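Catalog > Bathroom > Wall Storage > Towel Rails > Vananeck Wall Rail, White

Vananeck Wall Rail, White

Review by Farzad Jafarzadeh
June 11, 2022

Every maker of bathroom rails will tell you theirs holds more than you will ever hang on it. Vananeck says so on the front of the carton, on the side of the carton, and again on the sheet inside. We carry the rail because people ask for it, and it's a decent rail, but please read the rest of this page before you order two of them for a rental.

What the maker claims

Vananeck lists the rail as "suitable for all walls." No rail is suitable for all walls. Screwed into studs or solid masonry it will stay where you put it. On plain drywall, with the plugs that come in the bag, we would trust it with hand towels and a washcloth. A wet bath sheet is heavier than most people think, and a teenager leaning on the bar while drying one foot is heavier still. Buy better anchors. We sell them, but so does every hardware store, and theirs may be cheaper.

The carton also calls it "tool free." You need a drill, a level and a Phillips screwdriver. What they seem to mean is that the cover caps snap on by hand after the screws are in, and I suppose that part is tool free.

Then there is "never yellows." Ask again after a few summers next to a sunny window. White plastic has a way of changing its mind, and the guarantee leaves color out in the small print on the back of the sheet. If your bathroom has no window you have less to worry about. Don't clean it with bleach either way.

What we can vouch for

Shivam Tomar in our returns department went through the complaints for this model and for the Evangelista chrome rail, which costs more. Nearly all the Vananeck complaints were about the plugs. The Evangelista ones were about rust spots at the screw holes, and I find those harder to forgive at that price. The Plornimitz rail with the suction cups we stopped carrying. Customers found it on the floor in the morning and wrote to us about it, at length.

Specifications

Material: plastic, white
Screws supplied: 4
Plugs supplied: 4 (see above)
Drying clearance needed below the rail: 100 cm for a full bath towel
Suggested mounting height: 140 cm from the floor
Guarantee: 2 years, color excluded

The mounting height is Vananeck's figure and it assumes an adult of ordinary size. For a children's bathroom go lower and ignore the sheet. Measure with a folded towel held against the wall, mark it in pencil, and leave the mark for a day before you drill. The paper template in the carton has been printed slightly off size in at least one batch, so check its holes against the rail itself.

On rounded corners

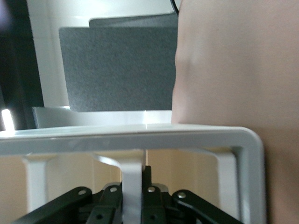
White plastic with a rounded corner and a light sheen on the upper edge.

Rounded corners are sold these days as a safety feature. They are kinder to an elbow in a narrow bathroom, granted, and they're easier to wipe than square ones. I doubt they are worth paying extra for, and Tinix has lately been charging extra for them. Any plastic fitting has to be wiped on the underside too, where soap film and dust collect and where nobody looks until company is coming. Warm water and dish soap will do it. The special cleaner Vananeck sells smells of lemons and costs as much as lunch.

Returns

Unused rails can come back in the original carton with the screws still in the bag. Once it has been on a wall it's yours, unless the bar cracks, in which case send us a picture of the crack and of the wall behind it. We will ask about the plugs.

14 comments
Shared 9 times

Related items
Tinix Corner Shelf, White
Evangelista Chrome Rail
Vananeck Robe Hook
Heavy Duty Drywall Anchors
Plornimitz Soap Dish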